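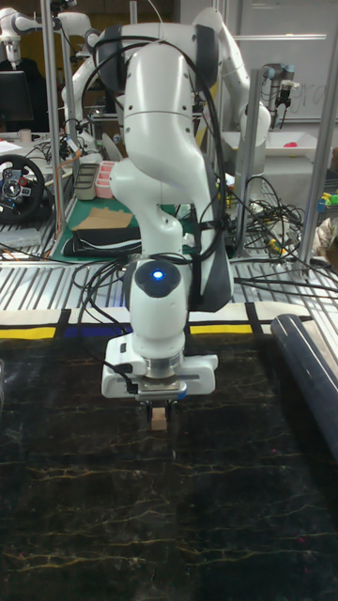

Dörte Brandes asked to begin with the water bill before anything else, and this was accepted. She had read the minutes of the last meeting and could not find in them who should speak with the water company. Her plot paid the same share as the plots with a greenhouse, and she did not think this was fair.

Narnville Allotment Garden Association
Minutes of the members' meeting, 1 May 2025

Chair: Bernd Vogler
Minutes: L. Janssen
The meeting was opened at 6:10 p.m. The minutes of the October meeting were approved with one correction: under item 4 it must be "north gate" and not "north side".

1. Water

The bill for the past season is 374 dollars higher than the one before. Bernd Vogler explained that the meter is read only once in the year, so we cannot say in which month the extra water was used. He believes there is a leak in the pipe between the pump house and the second row. Two members from the second row reported that the path there stays soft also when it does not rain.

It was discussed if every plot should get its own small meter. The offer from Drultard is 53 dollars for each meter, without installation. Several members found this too much for a garden where most people use a watering can. Dörte Brandes said she would pay for her own meter at once if the share is then calculated from it. The chair answered that this works only if all plots have one.

Decided: First the pipe is checked. The question of meters comes back in October. Until then the shares stay as they are. Dörte Brandes wished it to be noted that she does not agree.

2. Compost place

The left bay is full and cannot be turned any more. There was again cooked food in it, and also plastic plant labels. A new sign will be made with bigger letters. The request to lock the bays was voted down, 13 against, 2 in favor.

The wood chips from the cut hedge can be taken by everybody. Please do not put them on the main path, they block the drain.

3. Hedge on the street side

The town has written that the hedge may not grow over the sidewalk. It must be cut back by the width of one hand along the whole length. There was a longer discussion about the nesting birds. It was agreed to cut now only the thin shoots which hang over the sidewalk, and to do the real cutting in October. Bernd Vogler will write this to the town and ask if they accept it.

The electric hedge trimmer is at the moment not in the shed. Who has it, please bring it back.

4. Tomato plants

The shared order from the Prenine nursery arrives in the middle of the month. Those who ordered should bring their own boxes. The nursery did not have enough of the yellow variety, and the missing plants are replaced with a red one at the same price. If somebody does not want the red ones, he or she should tell it before the delivery – afterwards the plants cannot be given back.

It was asked if the plants can stand in the pump house during cold nights. This is possible, but the door must be closed in the evening.

5. Plot at the north gate

The plot is free again. The next family on the waiting list has looked at it and would like to take it, but they ask that the old shed is removed before. The roof is broken and the floor is not safe. The members were of different opinion who must pay for the removal. According to the rules it is the former tenant, who has moved away and does not answer letters.

Decided: One more letter is sent. If there is no answer in four weeks, the association takes down the shed in a shared work day and keeps the deposit.

6. Other matters

The key for the tool box was copied and is available from the chair. The old key does not fit any more.

A member asked for a second bench near the pump. No money is planned for it this year, but a used bench would be welcome.

Music on the plots should be turned off between 1 and 3 p.m., as written in the garden rules.

The meeting was closed at 7:45 p.m.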